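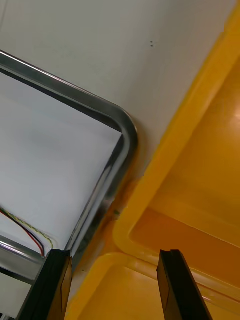
## 3. Montar o vermicompostor e pôr as minhocas em casa

Se chegou aqui, já tem as peças todas espalhadas pelo chão da cozinha e já escolheu o canto onde o Ciltia vai ficar (secção 2). Eu monto o meu sempre de manhã, com café ao lado, e demoro quase uma hora porque me distraio a ler a borra de papel que vou pôr lá dentro – jornais velhos são um perigo. Com menos curiosidade faz-se em metade do tempo!

**Antes de começar:** precisa das três bandejas, da base com torneira, da tampa, do tijolo de fibra de coco e de um balde. As minhocas ficam na embalagem, à sombra, até ao passo 7.

### 3.1 A base e as bandejas

1. Enrosque a torneira na base à mão, com a anilha de borracha do lado de dentro. Nada de alicates. Eu rachei a primeira assim e tive de encomendar outra à Drorkham, que demorou o mês de janeiro inteiro a chegar.
2. Deite um copo de água na base e espere uns minutos com um papel de cozinha por baixo. Se o papel ficar molhado, tire a torneira, endireite a anilha e repita.
3. Despeje a água e assente a base num sítio nivelado. A torneira tem de ficar para fora o suficiente para caber um frasco por baixo.
4. Encaixe a primeira bandeja. As outras duas guardam-se para mais tarde (secção 5), por muito que apeteça montar a torre toda de uma vez.

> **Cuidado:** não ponha o vermicompostor ao sol direto nem encostado ao forno. A altura máxima com as três bandejas é de 89 cm, por isso veja também se não há uma prateleira por cima antes de decidir o sítio.

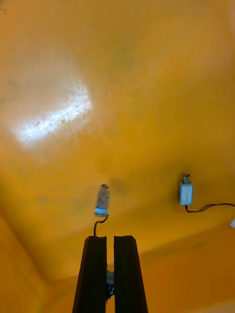
Lavar as bandejas é coisa para fazer antes da cama e não depois, sobretudo se comprou o conjunto em segunda mão, como eu fiz com o meu segundo. Água morna, uma esponja macia e uma gota de sabão neutro chegam bem; enxague até não haver espuma. Não se assuste com as marcas de uso. Plástico com riscos finos, pintinhas escuras e manchas de um ocre mais carregado, como o amarelo da fotografia, parece sempre pior quando lhe bate uma luz forte e aquele reflexo branco mostra os riscos todos. Passe o dedo: se a unha não prende, siga em frente. Uma racha que atravesse a parede já é outra conversa, e aí a bandeja vai fora.

### 3.2 A cama

5. Ponha o tijolo de fibra de coco no balde e junte a água aos poucos, mexendo com as mãos. Cresce imenso! Pare quando a fibra estiver solta e fofa.
6. Rasgue 333 g de cartão simples e jornal em tiras, misture com a fibra e aperte um punhado. Devem cair uma ou duas gotas. Se escorrer um fiozinho, junte mais cartão. Espalhe tudo na bandeja sem calcar.
7. Abra a embalagem das minhocas e deite-as num montinho no centro, com a terra em que vieram. Não as espalhe, elas tratam disso.
8. Cubra com uma folha de jornal húmida e ponha a tampa. Nas primeiras noites deixo uma luz pequena acesa ali perto, que as convence a ficar lá dentro.

> **Nota:** se encontrar algumas na tampa no dia seguinte, empurre-as com jeito para baixo e feche outra vez. A Khanyisile Mahlangu, que me ofereceu as primeiras, ligou-me a rir quando lhe contei que tinha passado a noite em claro por causa de quatro fugitivas.

### 3.3 A primeira refeição

9. Espere dois dias antes de dar comida.
10. Comece com cerca de 85 g de restos bem picados – cascas de cenoura, folhas de alface, borra de café. Enterre-os num canto da bandeja e tape com um pouco da cama.
11. Só volte a alimentar quando os restos anteriores estiverem quase desfeitos. Mude de canto de cada vez.

Citrinos, cebola, alho, carne e queijo ficam de fora. Casca de ovo moída pode entrar, uma colher de chá por semana. Eu uso o moinho velho do café, um Baloyi que já não servia para mais nada.

> **Cuidado:** deixe a torneira fechada entre recolhas, mas abra-a uma vez por semana para escoar a base, mesmo que lhe pareça que não há líquido nenhum.

Se a cama começar a cheirar a azedo, pare a comida, junte cartão seco e passe à tabela da secção 6.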